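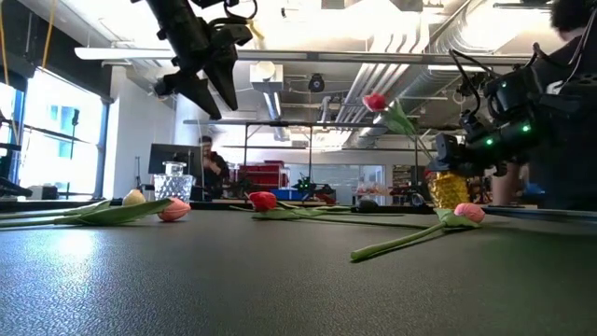
4. Arranging your tulips

Right, the fun bit! By now you've unpacked the Ferico tulip set and given the leaves a gentle tease (section 3, if you skipped it). I've done more of these than I care to admit, so this is the order I'd go in.

4.1 Lay the tulips flat on a dark surface. Mine go on a black mat, where the pale pinks and the cream-whites show up nicely and I can see which stems have a bend in them.

4.2 Stand the vase near the back, on the side of your stronger hand. A small one is plenty for a handful of stems.

4.3 Pick a red one first. Hold it by the stem, well below the bloom, and lower it in upright. Let it lean wherever it likes — you can fuss with it later.

4.4 Follow with a cream-white, then another red. Turn each stem a little until the leaves sit outside the rim.

Note: if two stems have crossed on the table, lift the top one clear before you pull the other. The leaves catch on each other and I've had one come off in my hand (very annoying, and glue never quite hides it).

CAUTION: Don't squeeze the blooms. The petals crease, and a creased petal stays creased.

4.5 Add the pale pinks last, around the front, where they soften the reds.

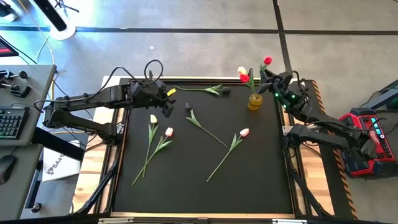 Vandana Sachdeva wrote in to say she does it the other way round, pinks first and reds last, and that her vase tipped over twice before she put a layer of gravel in the bottom.

I've tried her order since and it's lovely if you want a paler bunch, so do whichever you fancy! The gravel I'd recommend to everyone. With a light vase, pour in 100 g before step 4.3 and give it a shake to level it.

4.6 Step back and look from the side as well as the front. Any stem that's sticking up too far can be bent at the bottom — slowly, over 2 or 3 goes — or trimmed with wire cutters. Kitchen scissors won't do it, and you'll ruin the scissors.

Dusting and storage are in section 5.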